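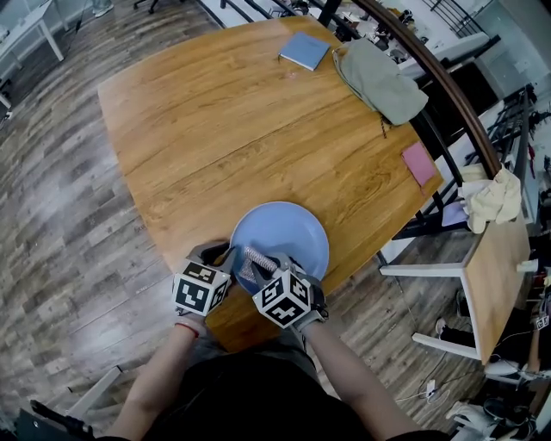
Light blue plate on the big wooden table, with a coil of metal in it.

Lists > Premero Valley Household > Water and Wells > Thread

Search this list All months Go

January, posted by Athina Psarras

Re: [premero-household] Softener quote, and is it worth it?

On the list yesterday evening, R. on Upper Road wrote:

> Hello all. We moved in last spring and we are on our own well. The water
> is hard enough that the kettle needs doing every couple of weeks, and the
> shower door never looks clean no matter what I use on it. Saucepans get a
> white ring. The dishwasher leaves everything cloudy.
>
> I had Dundar out and they quoted me $3,290 for a Belance softener,
> installed, with the first load of salt. The man was polite and did not
> push. He dipped a test strip in a glass from the kitchen tap and said we
> were "very hard", but he did not write a number down.
>
> My questions are:
>
> Is that a fair price around here?
> Does softened water taste salty?
> Can I just put it on the hot side and leave the cold alone?
> Does the salty waste water hurt the septic tank?
>
> I also get an orange stain in the toilet tank, if that matters. Thanks for
> any help. I have tried reading up on it and every page seems to be selling
> something.

I'll answer in the order you asked, but the orange stain matters more than anything else in your message, so please read to the end before you call Dundar back.

On the price. I paid less, but mine went in a good while ago and the plumber had an easy job of it. The pipe comes in through an open basement wall, there was a floor drain right beside it, and there was already an outlet. A lot of the cost of these jobs is labor. If Dundar has to run a new drain line or cut into finished drywall, the number climbs fast. Ask them to split the quote into the unit, the labor and the parts. They did that for my sister-in-law without any fuss. Once it is split you can look up what the unit sells for and see what you are paying for the work.

Also ask about the bypass valve. There should be one, and you should be shown how to use it before they leave. You will want it if the unit ever acts up while you have a house full of people. And ask who comes out if something goes wrong in the first year, Belance or Dundar. I had a control head fail early on and spent a long afternoon being sent back and forth between two phone numbers. Get a name on paper.

On the taste. Softened water does not taste salty to me. A softener trades the calcium and magnesium in the water for a small amount of sodium, and how much sodium you end up with depends on how hard the water was to begin with. If anyone in the house is on a low-sodium diet, ask their doctor, and think about leaving the cold kitchen tap unsoftened. We did that for a different reason. My husband does not like the feel of the softened water and says it makes bad tea. I can't tell the difference in tea. In coffee I think I can.

If you ever get water that does taste of salt, something is wrong with the unit. Usually the drain line is kinked or plugged and the brine isn't being rinsed out properly. Put it on bypass and have it looked at.

On doing the hot side only. You can, and people do. It saves salt and it protects the water heater, which is where scale does the most expensive damage. What it won't do is fix the toilet tank or the cold line to the washing machine, and when you mix hot and cold at the shower you get something in between. Your shower door would be better than it is now but you would still be wiping it. I would do the whole house except the cold kitchen tap and the outside faucets. Do not water the garden with softened water. I did that for most of a summer before anyone told me about it, and the beans looked terrible.

On the septic tank. I have asked this question of everyone who would stand still for it, and the answers don't agree. The man who pumps our tank says a softener set up correctly is no trouble, and one that regenerates far too often is trouble, mostly from the extra water going through. That fits what I have seen at our place. The thing to look for is a unit that regenerates by how much water you have used, not on a timer. The older timer ones go off on schedule whether you have been home or not. Belance sells both kinds, or did when I was looking, so check which one is on your quote. The county may also have a rule about where the discharge can go, and Dundar ought to know what it is. If they can't tell you, call the county office yourself.

Now the stain.

Orange in the toilet tank is usually iron. A softener will take out some iron, if it is the dissolved kind that comes out of the tap clear and turns orange later. It will not do well with the kind that is already rusty when it comes out, and it won't handle slimy iron bacteria at all. Too much of any of these will foul the resin in the softener, and then you have an expensive tank that doesn't soften anything. A neighbor of mine had to replace the resin well before its time, and he had been told the softener would take care of the iron.

Here is a simple check you can do tonight. Fill a clear glass from the cold tap, at a tap that has no filter on it, and let it sit on the counter until morning. If it comes out clear and goes cloudy or orange overnight, you have the dissolved kind. If it is colored right away, you have the other. Then take the lid off the toilet tank and rub the inside wall with your finger. Gritty is one thing. If it is slippery, like wet soap, say so to whoever tests your water, and ask for the bacteria test too.

Then get a real test done. A strip in a glass is fine for telling you that you have hard water, which you knew from your kettle. It is no good for sizing equipment. Christodoulou, the well people out past the grange, will send a sample off to a lab for you. You pick up the bottles from their office, fill them at home following the sheet, and bring them back before noon so that they go out the same afternoon. Ask for hardness, iron, manganese, pH and the usual bacteria. If your house is old, ask for lead as well. Run the water for a few minutes first unless the sheet tells you otherwise. For lead they want the first water of the morning, so don't run it for that bottle.

They will give you the hardness either in grains or in milligrams per liter. Dundar talks in grains. The lab we used gave milligrams. Divide the milligrams by 17.1 and you have grains. Write it on the quote in pen so everyone is talking about the same thing.

While you have Christodoulou on the phone, ask if they have the log for your well. They have kept the old driller's paper files, more than 500 of them the last time I was in there, and the Upper Road ones are mostly in good order. The log will tell you the depth and what they drilled through. Ours showed that the pump had been set lower than we thought, which saved some guessing when we had it replaced.

A few things about living with hard water in the meantime, as you won't have any of this installed for weeks.

Kettle: white vinegar and water, half and half. Bring it up to a boil, turn it off, leave it for an hour and rinse it well. Citric acid works too and smells better. I buy it in the canning aisle.

Shower door: warm vinegar on a rag, left against the glass for a while before you rub. Keep it off natural stone, as the acid will etch it. Afterward use a squeegee every time. I know that is a boring answer.

Dishwasher: use the rinse aid and keep it topped up. Run the hot water at the sink before you start the machine. Every month or so I run it empty with a cup of vinegar standing upright on the top rack.

Saucepans: the white ring comes off with lemon juice or vinegar. If you use a metal scrubber on your pans, keep it away from anything nonstick, and go easy on glazed plates. Metal leaves gray marks on some glazes. A paste of baking soda takes most of those off.

Water heater: if yours has a tank, drain a bucket or two from the bottom valve and see what comes out. Shut off the power or gas to it first. If the valve is old and stiff, leave it alone and let Dundar do it while they are there, or you may end up with a valve that won't close again.

Salt, once you have the unit. Get the pellets — the rock salt is cheaper but it leaves dirt in the bottom of the tank and you will be the one scooping it out. Keep the tank about half full and poke it with a broom handle now and then. Sometimes a hard crust forms across the middle with nothing under it, and it looks full when it isn't. The feed store has the better price on bags if you can lift them, and they will put them in the car for you if you ask at the counter.

I have the spare instruction booklet for a Belance meter-type unit if you want to look at it before you sign anything. I can leave it in the box at the end of our drive. Reply to me off list and I'll tell you which one.

If anybody else on Upper Road has had a lab test done in the last couple of years, would you post your iron and hardness numbers? The wells up there vary a lot even from one house to the next, so it won't replace a test, but it would help R. know what to expect.

Athina Psarras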